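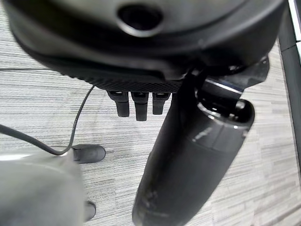 **Umo hand set for shelf work, by Skarnent**

The set fits the Umo right and left arm. It comes with 2 hands, the finger pads and one key. Please read before first use.

## Fitting

1. Switch off the arm and wait 20 seconds.
2. Push the hand on until it clicks, then close the lock ring.
3. Lead the cable with some slack, so the wrist can turn fully.
4. Try the grip with a light item. A chip canister is good for this, held upright at the top shelf. 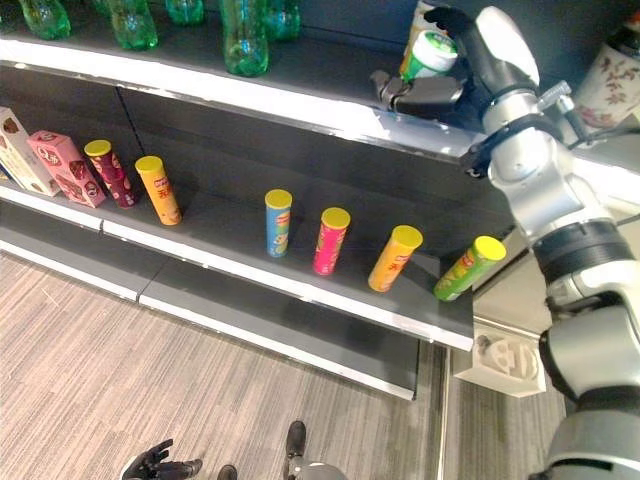
## Care

Wipe the fingers with a dry cloth each evening. Do not use oil. Change the pads after 3,000 grips, or earlier if items slip. The 6 small screws must be tightened by hand only.

Spare pads are sold under the name Soslow. For repair please write to Heather Dalgleish at our Moriarty workshop.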